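4.2 What stays on the table

The survey instrument asked respondents to name the last object in their household that had been put down "for a minute" and was still there. We had expected keys. We got keys, certainly, but we also got a great deal of charging cable, a category our pilot coding scheme had filed under "miscellaneous" along with a trombone mute and somebody's tax return. The scheme was revised in February, and the trombone mute now has a category to itself.

Of the 3814 objects in the final inventory, cables were the most frequently named and the least frequently defended. Respondents would argue at length for the usefulness of a broken colander. Asked about a cable, they tended to shrug and say it must go to something. This phrase, or one close enough to be coded with it, turned up at all 3 field sites and in every age bracket. We call it the attribution of probable purpose, mainly so that it can be abbreviated in the tables (APP).

Earlier work on domestic clutter has treated an object at rest on a shared surface as a failure of storage. On this view the table is a sort of waiting room and the drawer is where things belong. Our interviews in Foley gave little support to it. Households there distinguished quite firmly between things left out and things kept out, and were offended when we got them muddled. A coiled cable was almost always placed in the second group. The coiling seemed to settle the matter: somebody had made an effort, the object had been dealt with, and it could now stay where it was until the end of the decade.

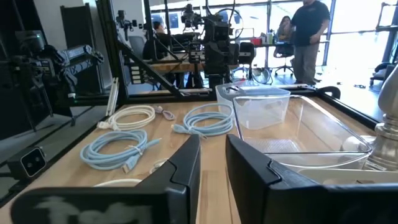 Household Materials Group, School of Social Inquiry, Clestgate

Figure 3. Coiled cables on a wooden tabletop, one wound into an oval loop and another folded into a tight bundle.

The two forms in Figure 3 correspond to types B and D in our coding. Type B, the open loop, was described by respondents as "proper" and was often credited to a parent. Type D, the folded bundle, was described as "how it came," regardless of how it had come. Types A (the loose heap) and C (the figure eight) were less common, though people who made figure eights were keen to be interviewed and hard to stop. Transcripts from this subgroup account for a share of our transcription budget that we would prefer not to print.

Site differences were smaller than hoped. Rilemach, chosen for its high proportion of rental housing, was supposed to show a faster turnover of surface objects, on the theory that people who move often carry less with them. They carry the lot. Several tenants reported moving a bundle of cables from one address to the next in the same biscuit tin, without opening the tin at either end. One had colour-coded the cables with tape on arrival and lost the key to the colours within the week. She still regarded the system as working, and under our definitions we were obliged to agree.

Mundau produced the only real anomaly. There, 19 households had adopted a rule that any cable unclaimed for a year would be thrown out. We revisited all of them. In every case the rule was remembered accurately and recited with some pride, and in every case the cables were still in the house, most of them having been moved to a box labelled with the rule. We discuss boxes in Section 5.

Two limits on these findings should be noted. First, respondents knew we were coming. Tidying before a visit is a familiar nuisance in home-based research, and our attempt to correct for it by arriving early, at 8 a.m., made us unpopular without improving the data. Second, the inventory relies on self-report for anything behind a closed door. The 400 follow-up calls made to check those entries were answered with great good humour and very little checking — a fair number of respondents could be heard staying in their chairs.

Neither limit affects the main pattern. Objects of probable purpose gather on shared surfaces, are given some small attention that marks them as dealt with, and are then protected by that attention from any further decision. The behaviour is stable across income, tenure and dwelling size. It was also stable across the research team, whose own desks were inventoried as a control condition and later withdrawn from the analysis by unanimous vote.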